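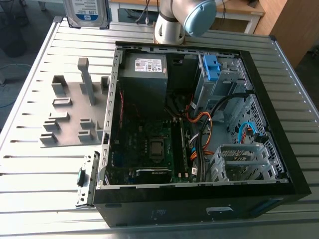 机箱侧放在铝台面上，侧板已拆，左边是硬盘和夹具板。

Gridier 互助区 > 机器人与自动化 > 学生项目 > 装配与拆解

机械臂拆装台式机：机箱定位总有偏差，线缆又老挡路，课程项目该先解决哪一头？

2021年12月　发帖：慢慢拧螺丝

各位前辈好，先说一下背景，可能有点啰嗦，请大家多担待。我们是 Cakville 一所学院自动化专业的大三学生，这学期选了综合实践课，小组自己起的项目名叫 Peng。题目是让机械臂在一台旧台式机上完成几个维修里常见的动作：找到硬盘架，拨开蓝色的塑料卡扣，把 3.5 寸硬盘放进去或者取出来，最后把硬盘搁回旁边指定的位置。听上去不难对吧？我们九月份开题的时候也是这么想的，老师还提醒我们题目别定得太满，现在回头看真是应该听劝。

目前的布置是这样：机箱侧躺在带槽的铝合金台面上，开口朝上，机械臂从机箱后侧伸过来，左边放夹具板，硬盘竖着立在夹具板后头一点。示教的时候都好好的，手动走点也能走通。可是一旦把机箱搬下来再搬回去（实验室是几门课共用的，每次下课都得收台面），原来的点位就全都差一点。差得不算多，肉眼看着几乎在同一个地方，但夹爪去找卡扣的时候就会擦到旁边的金属边，有时候干脆把整个硬盘架往一边顶。我们在台面上用胶带贴了个框，每次照着框放，还是不行。

第二个问题是线。电源那边出来一束橙色、黄色、红色的线，弯弯绕绕横在机箱中间，硬盘架那一侧还有两根粗黑线一路垂到下面。每次开箱之后线的形状都不一样，规划好的路径今天能过，明天就可能挂住。组里有同学提议把线全拔了，说反正我们也不通电；另一个同学坚决反对，说拔了线就不像真的维修了，答辩的时候老师一定会问。为这事我们已经讨论了两节课，谁也没说服谁，奶茶倒是喝了不少。

第三个算是小问题：台面那些横槽反光特别厉害，灯一开就是一条一条的亮带，固定相机拍出来的图，机箱边缘有的地方能找到，有的地方和亮带混在一起。我们试过调曝光，调暗了机箱里面又黑成一片，主板本来就是深绿色的，什么都看不清。

条件方面：课程给小组的经费是 900 元，已经花掉了一部分；相机是实验室的，位置固定，不让我们拆；机械臂末端可以换东西，但要提前和老师说。第 17 周答辩，剩下的时间不多了。想请教大家，如果只能先集中精力解决一件事，应该是定位、线缆还是打光？另外有没有便宜又不太丑的固定办法？我们查了一些论文，里面的方案都太贵或者太复杂，看完反而更没底了。先谢谢大家，任何经验都欢迎，说我们做得不对的地方也完全没关系！

铝槽爱好者

同学你好，看到你的帖子特别亲切，我带过好几年学生社团，也陪着学生去 Prellside 打过拆解挑战赛，你遇到的这几件事我们一件不落地碰过，所以多写几句，你挑有用的看。

我的建议是先做定位，而且先做机械定位，视觉放到后面。胶带框的问题在于它只告诉你"大概放这里"，胶带有厚度，边会翘，人放的时候又是从上往下看，视线稍微一斜就偏了。旧机箱的外壳本身也不一定方正，底边可能还带一点弧度，你对齐了左边，右边未必就对。

你们的台面有现成的槽，这是很大的便利，好多学校的实验台就是一块光板，什么都装不了。先看看槽的宽度配不配得上常见的 T 型螺母，配得上的话，买几块小角铝，锯短了锁在台面上当挡块。长边放两个，短边放一个，机箱推过去靠紧这三个点，别的地方不要再加硬挡块了。学生最爱犯的毛病就是四面围一圈，围完发现机箱放不进去，或者放进去之后每次靠的边都不一样。对面可以用一个弹性的东西轻轻顶住，橡胶垫、门吸、快夹都行，力气别太大，旧机箱的铁皮薄，拆了侧板以后更软，夹狠了整个框架会扭，硬盘架跟着一起歪，那你就白忙了。

还有一点容易忘：挡块要顶在钢板骨架上，别顶在塑料前面板上。前面板多半是卡扣固定的，推一下会动一点点，这一点点正好就是你们"差得不算多"的那个量。你们可以先拿手推推看，松不松心里就有数了。

装好以后别急着跑整套流程，先做一个很笨的测试：在硬盘架上选一个容易认的角，让机械臂末端装一根细针（笔芯都可以，前提是跟老师打过招呼），停在角的正上方。然后把机箱搬走、搬回、推紧，再让机械臂回到同一点，看针尖和角的偏差，记下来，换一个组员再来一遍。一定要换人，因为每个人推的力气和习惯不同，答辩那天紧张起来又是另一种推法。等这个偏差稳定下来了，再去谈夹爪和卡扣。

硬盘那一头也要照顾到。竖着立在台面上，拿的时候碰一下就容易倒，倒了以后姿态全变，后面的动作都得停。既然夹具板就在旁边，不妨给硬盘也做一个固定的座子，板和机箱都用同一组台面槽来定位，两边的相对位置就锁死了。我们当年是让机箱的基准边和夹具板的基准边相距 535 毫米，写在一张纸条上贴在柜门里，谁来装都照这个数，省了不知多少争论。你们的数字自己量，别照抄我的，臂展和机箱尺寸都不一样。

卡扣这件事，我个人觉得比放硬盘难。人手去拨的时候会自己找力，机械臂不会，点位差一点就变成硬顶。如果你们的控制器支持限力或者柔顺模式，拨卡扣这一段务必打开，速度放慢，慢到你们自己都嫌烦的程度就差不多了。没有这个功能的话，在指尖垫一层硅胶片，也能吸收掉一部分误差，几块钱的东西，坏了就换。

线缆我站在你那位反对拔线的同学一边，但可以折中一下。真正的维修师傅开箱第一件事也是理线，所以你们完全可以把"人工理线"写成流程里的准备步骤，用魔术贴扎带把那束彩色的线收到电源旁边，两根粗黑线顺着箱壁走，让硬盘架上方空出来。然后在报告里老老实实写明，系统的前提是线缆已经整理过。评委一般不怪你设前提，怪的是你有前提却不写。我们有一届就是吃了这个亏，演示做得很漂亮，被问到线的时候大家互相看，最后谁也没答上来，回来的火车上安静得很。

经费我觉得是够的，角铝、T 型螺母、扎带、硅胶片都不贵，剩下的钱建议留着买备用件，卡扣这种旧塑料用久了发脆，说断就断，最好去二手市场再淘一个同型号的硬盘架放着。祝你们顺利，有进展一定回来说一声！

半夜调参的人

楼上说得很全了，我只补打光。反光别跟曝光较劲，先把灯从正上方挪开，换成侧面打，或者在灯前面蒙一层硫酸纸，文具店就有。机箱外面露出来的台面铺哑光黑卡纸或者黑色毛毡，亮带马上少很多，不过黑卡纸和黑色外壳又会混在一起，所以铺浅灰的更合适，我第一次就铺错了颜色，返工半天。

另外不要去找整个机箱的边缘。在钢架上贴几张小的二维码标签，离硬盘架越近越好，相机认标签，算出机箱的位姿，再把点位整体平移旋转过去就行。标签打印出来是哑光纸，千万别覆膜，覆了膜又开始反光。我用的标签边长 19 毫米，在我的相机高度下够用，你们相机要是装得高就放大一点，先拍一张看看能不能稳定识别再贴。

主板那块太暗可以拍两张，一张短曝光认标签，一张长曝光看里面，没有规定说只能用一张图。

螺母又掉了

我们组直接把线全拔了，也过了，老师没问。但我们老师比较好说话，你们的不知道。

另外提醒一句，掉进机箱里的螺丝一定要找出来，不然晃一下就卡在奇怪的地方，我们找过一下午。

慢慢拧螺丝（楼主）

谢谢大家！！没想到回得这么详细，组里的同学都围过来看了。刚才按第一位前辈说的去推了推前面板，真的会动，我们的胶带框偏偏就是照着前面板贴的，一屋子人都沉默了……明天先去五金店买角铝和螺母，回来做针尖测试，浅灰色的卡纸也顺路带上。线的事情也谈妥了，写成准备步骤，两边都能接受。想再追问一下，弹性那一侧如果用快夹，夹头压在箱壁的哪个高度比较好，靠近台面还是靠近开口？

铝槽爱好者

靠近台面。压在开口那一侧，箱壁会往里弯，压低一点，力就直接传到底下那块钢板上了。夹头前面垫块橡皮，别让它打滑。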